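Speaker notes – Folding and Stacking at Home
Session two, Priltham Household Skills Program
Presenter: Attila Farkas

We use cookies to improve your experience on this site. By continuing to browse, you accept our cookie policy. Accept | Manage settings

Welcome participants and thank Fermín Tapia for arranging the room. Handouts are at the door – 50 copies, one per household.

State the purpose of the session: to sort, fold and stack a single load of laundry before it reaches the drawer. Participants should work on a bed or other wide surface.

Review the order of work. Heavy garments are folded first and set aside. Thin items go between thicker ones. The widest fold belongs at the bottom of the stack.

Pause for questions before showing the slide.

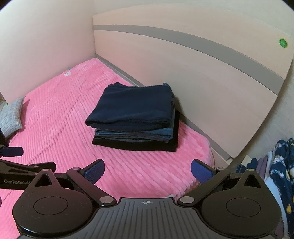
Priltham, May

Point to the wide black garment at the base and the thin dark gray layer above it. The navy piece on top extends past the layers beneath at one corner. Ask the group how they would refold it.

Note that dark colors have been kept together. Proceed to the drawer exercise and remind participants to carry the stack with both hands.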